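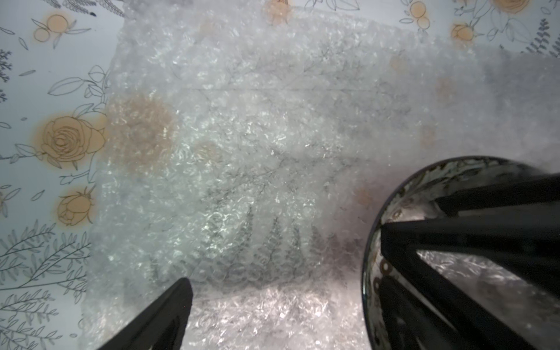
Zotport Rose Packing Kit

$24 per kit. Ships flat, lining paper underneath and bubble wrap on top.

I've been sending pottery and odds and ends through the mail for a good long while, and for most of that time my parcels looked terrible on the inside. Safe, sure, but terrible! Newspaper, grocery bags, an old pillowcase once. Then my sister opened a birthday parcel from me and said it was like getting a present out of a recycling bin, and I started putting pretty paper in under the wrap. People noticed right away. So now I sell the paper and the wrap together, and it has become the thing I get the most mail about (1,029 kits out the door so far, which I still can't quite believe).

What you get

Lining paper with peach-orange roses and rosebuds on a pale blue-white ground, with gray outlined leaves and little blue-gray fern sprigs in between. The peach runs softly past the outlines, so it has a bit of a watercolor look, and no two spots on the sheet seem quite the same to me. There's enough in a kit to line two medium parcels, sides and all, or four small ones if you're careful with your scissors.

Clear bubble wrap with small bubbles. I went with small on purpose. It folds around things, it tucks into corners, and you can see through it, so the roses still show around the edges when somebody lifts the lid. The big-bubble kind is great for a lamp base or a toaster. For a teacup it's like wearing a ski jacket to bed.

A one-page instruction sheet, which you'll read once and then lose. That's fine, it's all written out further down.

No box in the kit, sorry! I tried including one and the shipping cost went up so much I'd have been embarrassed to charge it. Use whatever you have, as long as it's clean and stiff. I like the Ojeda mailers myself, and the paper fits those without trimming.

How I use it

Line first. Lay the paper in pattern side up, push it down into the corners with your knuckles, and let the extra come up the sides. Don't crease it hard. If it wants to poof a little, let it poof.

Wrap goes in next, with plenty hanging over. I always cut more than I think I need and fold the leftover in at one end, where it bunches up and makes a nice bumper.

Flat things (cards, prints, a photo for Grandma) do best lying under a layer of wrap with the picture side up. You get a blurry sort of preview through the bubbles, and I love that. Put a piece of stiff cardboard behind anything that could bend. Bubbles are good against knocks but they won't stop a print from curling, and a heavy bowl sitting on it will leave a mark.

Bowls take more thought. The one I get asked about most is the Tirum, and I pack a lot of them.
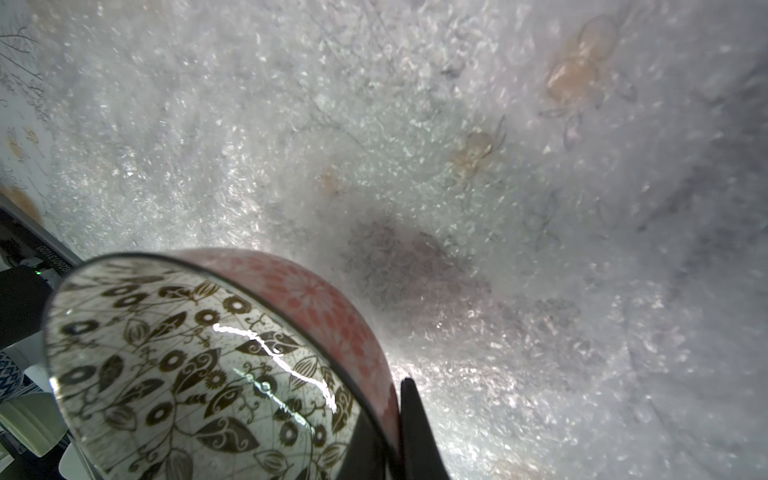 The Tirum is patterned inside and out, so there's no side you can afford to scuff. Brown and olive-gold leaves and little daisy-like flowers on white inside, coral pink with paler flower heads around the outside, and a thin silvery gray rim. That rim is the part I worry about. A bowl can take a fair bump on its belly, but catch it on the edge and you've got a chip, and then you've got an email.

So: one piece of wrap folded over and tucked down inside the bowl first. Then a second piece around the outside, brought up and over the rim so the edge has a double layer the whole way around. Tape wrap to wrap and never to the glaze. Set it in the middle, fill the gaps, and press down gently with your palm. If it moves, it needs more. If you hear it move, it needs a lot more.

For two bowls nested together, put a full folded layer between them. I know it makes the stack taller. Do it anyway.

Things people ask me

Can I buy just the paper? You can! Same rose pattern, no wrap. Pick "paper only" from the menu when you order. A few people use it for drawers, and Sivaprasad Varghese wrote in to tell me he'd lined a whole silverware tray with it and then had to do the one next to it to match.

Will the color rub off? I haven't had it happen with dry things. I wouldn't put anything damp on it, and I wouldn't wrap unboxed soap or candles in it without a layer of plain tissue, mostly for the sake of the smell getting into everything.

Can I reuse the wrap? Please do. Cut the tape instead of ripping it and you'll get several trips out of one piece. When you squeeze it and it doesn't push back anymore, it's done. (Go ahead and pop the rest, you've earned it.)

Does it come in other patterns? Only the roses for now. I had a blue one on order from Grundent and it came out much darker than the sample, so back it went. I'm hoping to have a second pattern up in March, something with lemons if I get my way.

Is this enough for a full dinner set? No, and I'd rather tell you that before you order. For a dinner set you want the kit for the top layer, where it'll be seen, and a plain roll of wrap for everything below. Write to me with how many plates you've got and I'll tell you how much to buy.

Storing it

Keep the paper flat or loosely rolled and out of a sunny window. Keep the wrap somewhere the cat can't get at it. Mine lives on top of the wardrobe now, after a very loud night.

Shipping and returns

Kits go out within two working days. Unopened ones can come back for a full refund, and if yours turns up creased or squashed just send me a note with your order number and I'll put another in the mail. Orders of four kits or more ship free.

Page updated 2019-12-27. Rose kit in stock, paper only in stock.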